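Fiction > Short Stories

The Weather Woman of Mukdale

Manee Saithong did not believe in the well, and she had told her aunt so on the phone, twice, before she agreed to come up and look at it.

"You don't have to believe in it," said Orathai. "You have to sit next to it while I'm at the dentist in Callik."

So she sat next to it. It was an ordinary well with a tin lid and a rope gone gray from handling. People in Mukdale said that if you put your ear to the lid the night before rain you would hear somebody down there moving furniture. They said it had called the flood, and the dry spring after the flood, and the hail that took the roof off the feed store. Manee had asked who wrote any of this down at the time. It was a rude question, judging by how long it took her aunt to pass the rice.

The trouble was that people paid now. Prasert Thepsuriya had started it by leaving a jar of honey on the lid when his hay came in dry. Then it was eggs, then folded bills under a rock. Orathai, whose well it was, had never asked for a thing and had never given a thing back either.

At ten a truck pulled in and Theerawat Jaidee got out of it with his hat in his hand, which Manee thought was a bit much for a hole in the ground.

"Is she here?"

"She's having a tooth out."

He looked at the lid. "I've got 48 acres cut and lying. I need to know about tonight."

"There's a forecast. It's on your phone."

"Forecast says 50-50."

"Then that's what it is."

He didn't move. He was a big man and he had plainly not slept. Manee got up, mostly to be rid of him, and knelt and put her ear against the tin. It was warm from the sun and smelled like pennies. She heard her own pulse, and a fly.

"Well?" said Theerawat.

"Nothing."

"Nothing like it's quiet, or nothing like you can't hear?"

She thought that was a fair question, and better than most of the ones she had come with. "I don't know how I'd tell," she said.

He put a bill under the rock anyway and drove off to leave his hay where it lay. She took the bill out and wrote his name on it in pencil, and the time, and the word "nothing." Then she went inside for a notebook, the green one Orathai used for grocery lists, and started a proper page.

By supper she had three names in it. Rattana Prasertsri came about a wedding under a rented tent and wanted the whole weekend, hour by hour. Manee told her the well did not do hours. She had no idea where that came from. It sounded exactly like something her aunt would say, and Rattana nodded as if she had been told the price of flour.

Orathai came home with one side of her face like a boxer's. She read the page standing up at the counter.

"What's this for?"

"So we can check. If it rains, we write that down too. After 100 of these we'd know something."

"Know what?"

"If it works."

Her aunt laughed, then held her jaw. "Your uncle kept one of those," she said. "Two years. It's in the shed with the paint."

"What did it say?"

"I never looked. He quit coming out to the well in March of the second year, and he wouldn't say if that was because it was wrong or because it was right. I wasn't going to read it after that."

Manee took the flashlight out to the shed. There was the paint, and a box of hinges, and a coffee can of bent nails. There was a notebook under it all, swollen with damp, the pages stuck in one block like a slice of bread. She worked a thumbnail in and got the first page up. It was a list of names. Prasert's was there. In the last column, where the weather should have been, the ink had run.

She figured it would have. It was a very convenient kind of damage, and she stood there a while being annoyed at it.

On the way back she passed the well. She did not stop, but she walked slower than she needed to. Out past the road, over Theerawat's field, the sky was no particular color. Something scraped, once. It could have been the shed door. 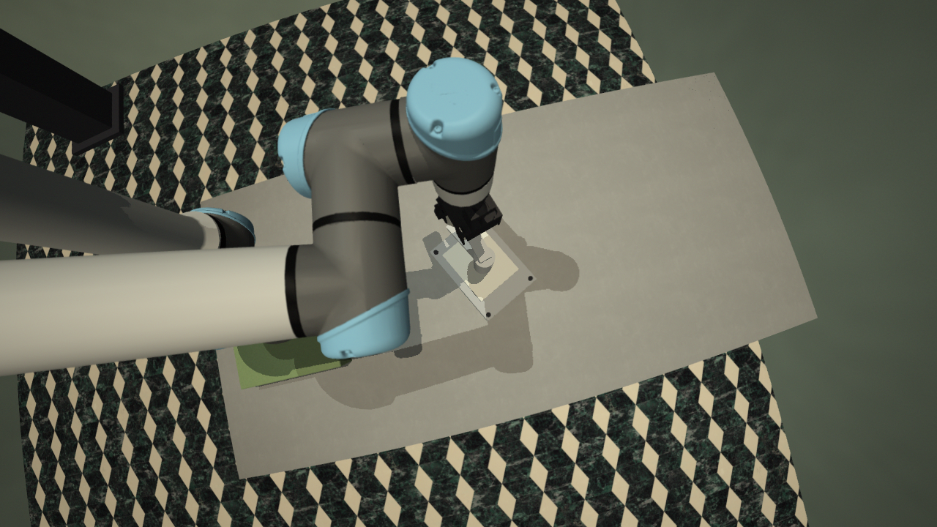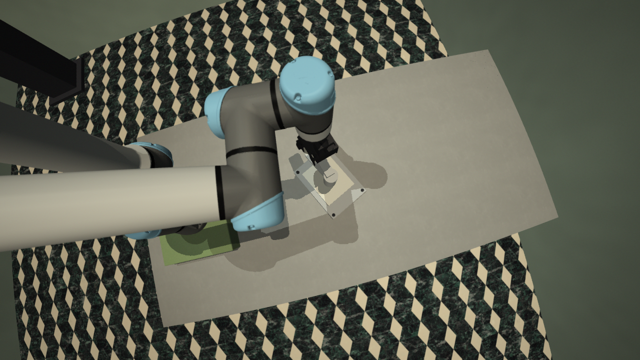 Did it rain on the hay?
The story leaves that open. Manee's notebook has a column for it, and she hasn't filled it in when we leave her.

Contact | © 2025 Uller Stories | Back to top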